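Skip to content
Home Issues Topics Authors About
Search this journal Search Advanced
Print this article E-mail this article

5.2 Stops that were not counted as failures

The results in Section 5.1 look good, and we do not trust them. Of the 977 bed-side trials in the Mulleo log, the control software marked only eight as failed. A reader who stopped there would conclude that a standing humanoid can reach over a bed all day with almost no trouble. Our own notes from the same trials do not support that reading.

The trouble is in what the log calls a failure. The Imby controller writes a fault only when a joint reports a current above its limit, or when a joint stops answering for longer than 3000 ms. Anything shorter is logged as a "delay" and the trial is allowed to finish. A right arm that hangs over the bed without moving for 2900 ms and then carries on is, on paper, a success. In a home, with a person lying under that arm, we doubt that anyone would call it one.

We first noticed these pauses in August, during the pillow trials. The arm would reach out, stop short of the pillows, and then finish the move faster than it had begun. The speed-up matters more than the pause. The controller keeps its planned end time, so whatever time is lost in the pause is taken back from the rest of the motion. Kovačević's note on late commands describes the same pattern in a bench arm and treats it as a tuning matter. We think that is too generous. A bench arm is bolted down. A standing robot has to take up the extra push through its ankles, and in two of our trials the feet shifted on the platform while the hand was still over the bed. Neither of those two trials is among the eight marked as failed.

Several causes were suggested to us, and we were not persuaded by the first ones. The supplier of the arm blamed the soft surface, saying that a bed gives the hand no firm contact and confuses the force estimate. But the pauses came before contact. Repeating the reach with the hand kept well above the bedding did not remove them. Low battery was also proposed, which makes little sense for trials run on wall power.

Loose cabling is the explanation we find least weak. Pauses grew more common when the shoulder was turned far forward, a posture that pulls on the cables behind the upper back. Tying the cables higher made the pauses rarer in a short repeat session. It did not end them, and the session was too small to settle anything. We also cannot rule out that the act of unplugging and replugging the connectors did the good, with the new ties doing nothing. The posture in question is the one used for every reach toward the foot of the bed (Figure 8). 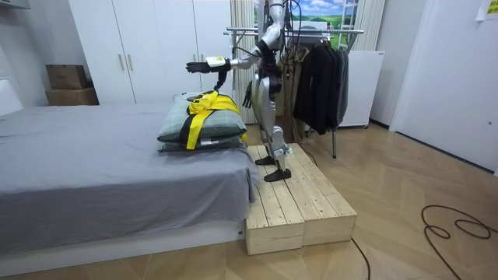

Figure 8. Right arm extended over the foot of the bed, above two stacked pillows. The robot stands on a pine platform; cables run down behind the shoulder.

The emergency stop deserves a separate word. The Tiresby safety checklist, which we followed, asks that the stop be pressed once before each session with the robot standing still. It passed every time. The checklist does not ask for a press in the middle of a pause, when commands are already late, and we did not think to add one until the trials were over. We therefore cannot say whether the stop would have worked when it was most needed, and the clean record of stop tests should not be read as if it said so.

For the rest of this paper, we report the software's failure count only next to our own count of pauses and foot shifts. Earlier results obtained with the same controller and the same time limit should be read with similar care, including ours.

Print this article E-mail this article
Previous section Next section Back to top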